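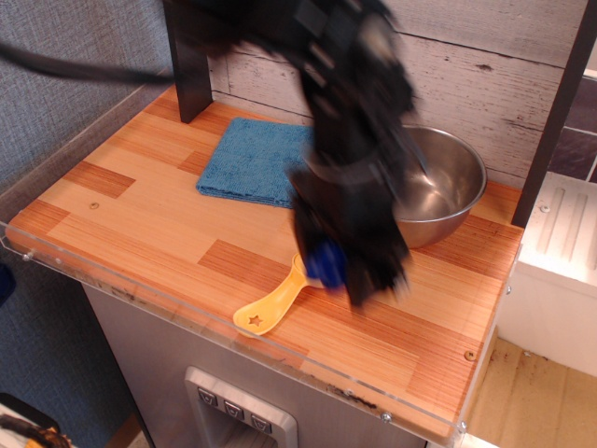 4.2 Looping and player attention

The second study looked at how the length of a background track affects how long players notice it. We used Kutoden, a small platform game built at the Toledo lab for this purpose, with music written by Lautaro Lucero. Each level has one theme, stored in a short and a long version. The two versions share the same key, tempo and lead melody – only the number of bars before the repeat differs.

A total of 119 players completed all 7 levels. After each level they were asked to hum or describe the theme and to rate how tiring they found it. Two raters, Escobar and Ibarra, scored the answers without knowing which version had been played. Where they disagreed, Painemal made the final decision.

Players who heard the short version recalled the melody more often, but they also rated it as more tiring in the later levels. The effect was weak in the water level, where the theme has no drums and a slow bass line. This agrees with the earlier work by Gumede on cave and castle themes, in which sparse tracks were judged less harshly when repeated.

Figure 3. Mean tiredness rating by level for the short version (solid line) and the long version (dashed line). Bars show standard error.

Volume was fixed for all players, and sound effects were kept at the same level in both groups. We did not control for headphones. Players who turned the music off at any point were left out of the recall scores but kept in the ratings, as described in Section 3.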